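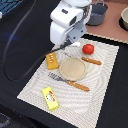 *Fig. 6. Woven placemat on a black tablecloth, with tomato.*

## 6. Setting up the Dudek kitchen scale

The scale reads correctly only on a hard, level surface. Cloth and woven mats compress under load and cause drift. Remove them from the weighing area before you start.

### 6.1 Leveling

1. Place the scale on the bare counter, display toward you.
2. Turn each of the four feet clockwise until it stops.
3. Back off the front left foot until the bubble sits inside the ring.
4. Press down lightly on each corner. If the scale rocks, repeat step 3 with the foot at the high corner.

> **Note:** Scales supplied with the Trelelel base plate have fixed rear feet. Adjust the front pair only.

### 6.2 Calibration

1. Switch on the scale and let it warm up for 11 minutes.
2. Hold **TARE** until `CAL` shows.
3. Set the 1,000 g weight in the center of the pan. Do not slide it.
4. Wait for `PASS`, then lift the weight off.

If `Err 6` shows, the load was moved during the reading. Switch off, then start again from step 1.

> **CAUTION:** Do not calibrate above 35 °C. The reading will be stored and will stay wrong after the scale cools.

### 6.3 Weighing produce

- Tare the empty bowl first.
- Place round items such as tomatoes in the bowl, never directly on the pan.
- Keep the bowl clear of the display housing. Contact lowers the reading.
- Wipe juice from the pan with a damp cloth. Do not rinse the scale under a faucet.

Spare feet and replacement pans are listed in Section 11. Orders go through the Rorelbridge parts desk, which closes at noon on Wednesday.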